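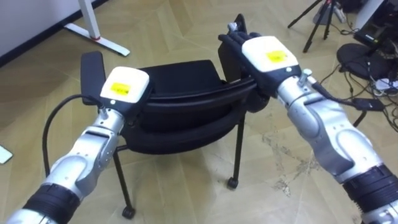
Both hands on the chair back, head camera view.

Ticket 314: Left hand lets go early when pushing the office chair
Project: Pustora (two-arm build, shared workshop)
Opened: Wednesday, April 4, 2018
Status: Closed, one follow-up open
Priority: Medium
Parts affected: left hand, left wrist cable, grip controller

What I'm trying to do

Pustora is supposed to take hold of the rolling office chair by the top of the backrest, one hand on each side, and push it across the workshop floor to the bench. Picking up blocks and mugs has been working since February and I wanted something bigger that rolls and fights back a little. It is so much fun to watch when it goes right!

What happens

The grip itself comes up fine. Both hands close over the top edge, the controller says HOLD on both sides, and the arms start to push. Then the left hand opens. The right one keeps hold, so the chair swings around to the right and the whole run stops on the tilt check. No crash, no error on the arm side. The log just shows this:

grip L: HOLD
grip R: HOLD
push: start
grip L: lost contact, opening
push: stop, uneven load

It doesn't happen every time. Out of 5 runs this morning I got 2 good ones, and those 2 were lovely, straight as you like.

What I tried before opening this

Restarted the grip controller. No change.
Swapped the left and right grip settings. Still the left hand.
Moved the grip point in toward the middle of the backrest. Slightly better, then the same again.
Pushed with the arms at half speed. It holds longer, but it still lets go.

Settings at the time: contact timeout 300 ms, finger force on the default, push speed on the default.

Update 1

Ran the left hand by itself with the chair parked and the arms still. Closed on the backrest and left it there while I had lunch. Came back and it was still holding, with no dropouts in the log. So the hand is happy when the arm doesn't move. That made me look at the cable.

The black cable at the left wrist hangs out in a big loop. The right one runs back along the arm to its connector block and stays put. When the left arm reaches forward the loop swings, and I'm now fairly sure it tugs on the plug at the hand end. I moved the arm slowly by hand with the log open, and sure enough the contact reading flickered whenever the loop swung. Very satisfying to see those numbers jump at the exact moment.

Update 2

Reseated the plug at the left wrist. It clicked, and I don't remember it clicking when I first put it together, so that one's on me. Gave it a gentle pull and it stayed.

Ran the chair again. Much better, but I still got one drop, right where the planks change direction and the front caster has to turn. The log is different this time:

grip L: HOLD
grip R: HOLD
push: start
grip L: force low
grip L: lost contact, opening

The "force low" line was never there before. I read that as a second problem that had been hiding behind the first. The cable fault cut the reading dead, and this one fades out first.

Update 3

Went through the Tănase notes on grip tuning that are pinned on the workshop wiki (the long page, scroll past the wiring part). They say to check what the fingers are wrapped over before turning up the force. The backrest has a rolled top edge, and at each end there's a narrow upright tab that sticks up above the curve. My left grip point was landing half on the tab and half on the curve, so some of the fingers had a good hold and the others were doing very little. As soon as the chair bumped, the weak ones slid.

Moved the left grip point a little and taught the hand pose again. I left the force alone. Then I lowered the force limit where it gives up, only a touch, and made the controller close tighter before it decides to open. It used to go straight from "force low" to letting go, which seems like a silly default for anything on wheels.

Reply to a question on the workshop board: yes, I did think about just raising the contact timeout from 300 ms and calling it done. I tried it for one run. The hand then takes longer to notice a real slip, and I like it noticing. It's back at 300.

Update 4

Full set of runs with the new pose, the reseated plug and the retry step. Every push reached the bench with both hands still on! The retry step kicked in when the caster turned and you can hear the fingers tighten up, a quick little buzz and then on it goes. I may have cheered out loud.

Log from the last one:

grip L: HOLD
grip R: HOLD
push: start
grip L: force low, retry
grip L: HOLD
push: done
release L, release R

Still to do

Tie the left cable back along the arm the way the right one is done. The reseated plug is good for now, but that loop is going to catch on something sooner or later. I need a pair of soft clips that will fit around the arm shell without scratching it. If anyone has spares in the Valex drawer, please leave them on my shelf.

Write the retry step up properly. At the moment it lives in my own copy of the controller and the names in it are terrible.

Try the chair with something on the seat. A toolbox first – then we'll see.

Notes for anyone with the same fault

If your log goes from HOLD to "lost contact" with nothing in between, look at the cable and the plug before touching any settings. Park the arm, close the hand on something solid, and move the arm slowly while you watch the reading. If you see "force low" first, look at where the fingers sit.

If you're on the older Justotell controller build, the retry step won't load. Update that first and then save your hand poses again, as mine came back blank after the update and I had to teach both hands from scratch. Not a big job, but do it before you've set everything up on the floor.

Closing this one. The cable clips are in their own ticket.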